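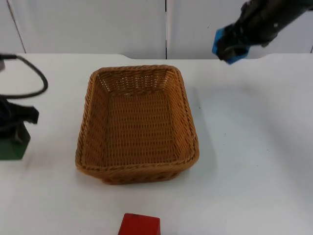
Woven basket on a white tabletop.

Hudura Handset Leak Log — README

Hudura is a table of pre-launch claims about smartphones: chipset names, screen sizes, battery capacity and launch windows. It holds 1,422 claims covering 102 handsets. Each row is one claim from one source, later marked as confirmed, wrong or unresolved against the maker's published specification.

Fields: handset, maker, claim_type, claim_text, source_kind, first_seen, outcome. Dates are stored by month only. A claim may carry up to 3 source links — the earliest goes first.
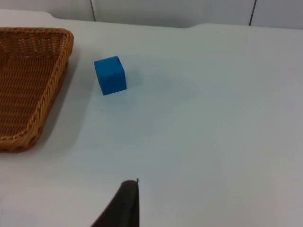

Teaser posts from company staff are kept apart from anonymous leaks in source_kind. Reposts of the same render count as one claim. Benchmark listings are included only where the model number was later matched to a retail unit.

Outcomes were marked by Ayten Yüksel and Guoqing Cai working separately. Zane Vasiliauskas settled the rows where they differed. Version 2 adds the Zeseo and Jama handsets and drops the old price column, which mixed currencies.
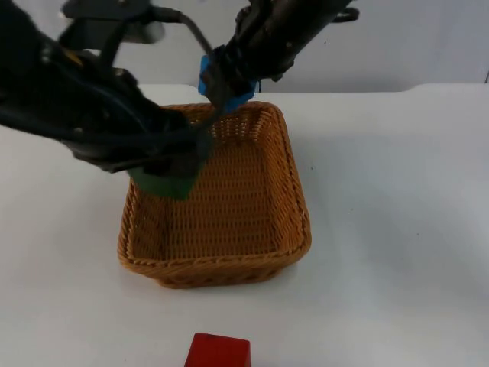

What happens to a claim if the handset is never released?
It stays in the table as unresolved and is left out of the accuracy totals.

Known gaps: tablets and watches are not covered, and foldables are thin before August. Send corrections to Jacqueline Bailly with the row number and a link to the specification page.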